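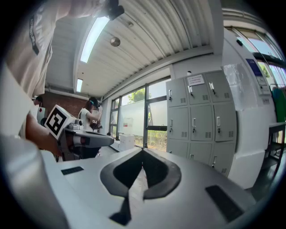
4. 지부 활동과 회원 유지

그림 2. 손에 쥐는 흰색 그리퍼와 옅은 회백색 반소매 셔츠를 입은 사람. 아래에서 가까이 올려다본 모습.

이 절에서는 퇴직 소방공무원 친목단체의 지부가 어떤 활동으로 회원을 붙잡아 두는지, 그리고 어떤 회원이 회비 납부를 멈추는지를 다룬다. 앞 절에서 정리한 대로 분석 대상은 본부 명부에 등재된 회원 1,597명이며, 이들은 11개 지부에 나뉘어 속해 있다. 설문에 응한 회원은 400명이다. 회비 납부를 중단한 회원 가운데 75명과는 별도로 전화 면담을 진행하였다. 면담 기록은 공동 연구자인 가얀 라트나야케(Gayan Rathnayake)가 1차로 분류하고 제1저자가 다시 읽으며 분류를 조정하였다. 두 사람의 분류가 어긋난 기록은 원문을 함께 읽고 합의로 정하였다.

4.1 지부별 활동의 차이

단체의 정관은 모든 지부가 정기 모임을 열고 연말에 활동 보고서를 본부에 내도록 규정한다. 그러나 정기 모임의 형식에 대해서는 별다른 규정이 없다. 실제 모임은 지부마다 크게 다르다. 본 연구에서는 보고서의 내용이 비교적 충실한 그랄타흐(Graltach), 후토노(Hutono), 마가굴라(Magagula) 세 지부를 중심으로 차이를 살펴보았다.

그랄타흐 지부는 세 지부 중 역사가 가장 길다. 모임은 옛 소방서 건물의 회의실에서 오전에 열리고, 회의가 끝나면 점심을 같이 먹는다. 안건은 회비 결산, 경조사 보고, 병문안 순번 정하기가 대부분이다. 활동 보고서에 기재된 안건을 보면 해가 바뀌어도 순서까지 거의 같다. 면담에 응한 이 지부의 전 회원들은 모임이 지루했다고 말하면서도, 병문안 순번만큼은 끝까지 지켜졌다고 평가하였다. 한 응답자는 수술을 받고 입원해 있는 동안 지부 사람이 빠짐없이 찾아왔고, 그때 찾아온 사람 중에는 현직 시절 같이 근무한 적이 없는 사람도 있었다고 하였다.

후토노 지부는 현직자와 퇴직자가 함께 모인다. 교대 근무를 하는 현직자의 사정을 고려하여 모임을 저녁으로 옮겼는데, 그 뒤로 나이가 많은 퇴직 회원의 참석이 줄었다. 지부 임원들은 이를 알고 있었으며, 낮 모임을 따로 두는 안을 여러 차례 논의하였으나 활동 보고서상으로는 시행된 적이 없다. 반면 현직 회원의 가입은 다른 지부보다 꾸준하다. 설문에서 이 지부의 현직 응답자들은 가입 계기로 선배의 권유를 가장 많이 들었고, 해외 회원과의 교류를 든 사람은 드물었다.

마가굴라 지부는 해안 지역에 있으며 다른 나라의 소방관 단체와 상호 방문을 해 왔다. 방문단이 오면 회원의 집에서 묵게 하고, 답방할 때에도 같은 방식을 따른다. 비용이 적게 들고 오래 가는 관계가 생긴다는 점에서 본부는 이 방식을 모범으로 소개해 왔다. 다만 면담에서는 손님을 맞는 일이 늘 같은 몇 가정에 돌아간다는 불만이 나왔다. 집이 좁거나 배우자가 아픈 회원은 처음부터 순번에서 빠졌고, 그런 회원일수록 교류 행사 자체에도 나오지 않게 되었다. 지부는 이 문제를 해결하기 위해 숙박을 맡지 않는 회원에게 공항 마중이나 통역을 부탁하였으나, 통역을 할 수 있는 회원은 대개 숙박도 맡고 있던 사람이었다.

4.2 회비 납부 중단의 과정

회비 납부를 중단한 회원의 면담 기록을 읽으면 중단이 한 번의 결정으로 이루어지는 경우는 많지 않다. 먼저 모임에 나가지 않게 되고, 소식지를 읽지 않게 되고, 주소가 바뀌었는데도 알리지 않는다. 그러다 납부 고지를 받지 못하거나 받고도 미룬다. 탈퇴서를 낸 회원은 소수였고, 나머지는 미납이 이어져 명부에서 빠졌다. 자신이 명부에서 빠진 사실을 면담 전화를 받고서야 안 사람도 있었다.

중단의 이유로 회비 액수를 든 사람은 예상보다 적었다. 이는 설문에서 회비가 부담스럽다는 응답이 적지 않았던 것과 차이가 있다. 두 결과를 함께 놓고 보면 회비에 대한 불만은 회원으로 남아 있는 사람에게서도 널리 나타나며, 그것만으로 탈퇴를 설명하기는 어렵다. 면담에서 되풀이된 이유는 이사, 건강, 배우자 돌봄, 그리고 친했던 동료의 사망이었다. 특히 동료의 사망은 여러 지부의 기록에서 비슷한 말로 나타났다. 모임에 가도 아는 얼굴이 없다는 것이다.

이사의 영향은 지부 사이의 이적 절차와 관련이 있다. 정관상 회원은 거주지를 옮기면 새 거주지의 지부로 이적할 수 있다. 하지만 이적 신청은 회원 본인이 두 지부에 각각 해야 하며, 한쪽에서만 처리되면 명부에 이름이 중복되거나 양쪽에서 모두 누락된다. 본 연구의 명부 정리 과정에서도 이러한 사례가 발견되어 한 건씩 확인하였다. 현재 본부는 회원 관리 시스템인 스케르콘(Skerkon)을 도입하여 이적을 한 번의 신청으로 처리하도록 바꾸는 중이다. 도입이 끝난 지부와 그렇지 않은 지부가 섞여 있어 이번 자료로는 그 효과를 판단할 수 없다.

검색어를 입력하세요 검색 상세검색

건강 문제로 모임에 나오지 못하게 된 회원에 대해서는 지부의 대응이 갈렸다. 그랄타흐 지부에서는 앞에서 말한 병문안 순번이 그대로 적용되어 모임에 나오지 못하는 회원도 연락이 유지되었다. 후토노 지부에는 정해진 순번이 없고 총무가 개인적으로 전화를 돌렸다. 총무가 바뀌는 해에는 연락이 끊기는 회원이 생겼다. 마가굴라 지부는 교류 행사 준비로 바쁜 시기에 연락이 뜸해진다는 지적이 면담에서 나왔다. 세 지부 모두 이런 회원의 회비를 면제하는 규정을 갖고 있으나, 면제를 신청한 회원은 적었다. 면담에 응한 사람들은 규정을 몰랐거나, 알았더라도 부탁하는 것 같아 신청하지 않았다고 답하였다.

4.3 상호부조에 대한 인식

설문에서는 단체에 남아 있는 이유를 자유롭게 적도록 하였다. 응답은 짧은 것이 많았고, 한 단어만 적은 응답도 있었다. 가장 자주 나온 말은 동료와 의리였다. 경조금이나 재해 지원금 같은 구체적인 혜택을 적은 응답자는 실제로 그 혜택을 받은 적이 있는 사람에 치우쳐 있었다. 받은 적이 없는 회원은 지원금의 존재를 모르거나 금액을 잘못 알고 있었다.

재해 지원금은 수해나 화재로 집을 잃은 회원에게 지급되며, 해외 자매단체의 요청이 있을 때에도 이사회 의결을 거쳐 일부를 보낼 수 있다. 국내 회원에게 주는 지원에 반대하는 의견은 설문에서 찾기 어려웠다. 해외 송금에 대해서는 의견이 나뉘었다. 찬성하는 쪽은 우리도 언젠가 도움을 받을 수 있다는 점을 들었고, 반대하는 쪽은 돈이 어디에 쓰였는지 돌아오는 보고가 없다는 점을 들었다. 반대 의견을 적은 사람 중 상당수가 보고만 있으면 찬성하겠다는 말을 덧붙인 점은 눈여겨볼 만하다. 이사회 회의록에는 송금 의결은 적혀 있으나 사후 보고를 다룬 안건은 보이지 않았다.

마가굴라 지부의 응답은 이 문항에서 다른 지부와 달랐다. 해외 송금에 찬성하는 비율이 높았으며, 찬성 이유로 상대 단체의 회원 이름을 직접 적은 응답이 있었다. 숙박 교류로 얼굴을 아는 사이가 되면 먼 곳의 재해도 아는 사람의 일로 받아들이는 것으로 보인다. 그러나 교류에 참여한 회원이 본래 해외 관계에 관심이 많은 사람이었을 가능성도 있다. 본 연구의 설문은 한 시점에서 실시한 것이므로 두 설명을 구분하지 못한다.

4.4 자료의 한계

설문지는 4월에 소식지와 함께 우편으로 발송하였다. 따라서 소식지를 받지 않는 회원, 곧 주소가 정확하지 않은 회원은 표본에서 빠졌을 것이다. 이들은 4.2에서 본 것처럼 납부를 중단할 가능성이 높은 집단이다. 전화 면담이 이를 어느 정도 보완하지만, 전화번호가 남아 있는 사람만 면담할 수 있었다는 점에서 같은 문제가 남는다.

활동 보고서는 지부 임원이 작성한 문서이며 분량과 서술 방식이 제각각이다. 참석 인원을 적은 지부도 있고 성황리에 마쳤다고만 적은 지부도 있다. 그런 까닭에 참석률의 지부 간 비교는 하지 않았다. 후토노 지부의 저녁 모임에 관한 서술은 보고서와 면담 양쪽에서 확인된 내용에 한정하였고, 한쪽에만 나오는 내용은 싣지 않았다.

면담 대상자의 배우자가 통화에 함께 참여한 경우도 있었다. 배우자의 발언은 분류에서 제외하였으나, 숙박 교류의 부담에 관해서는 회원 본인보다 배우자가 더 자세히 말하는 일이 잦았다. 배우자를 대상으로 한 조사는 이 단체에서 이루어진 적이 없으며, 후속 연구에서는 손님을 맞은 가정을 단위로 면담을 설계할 예정이다.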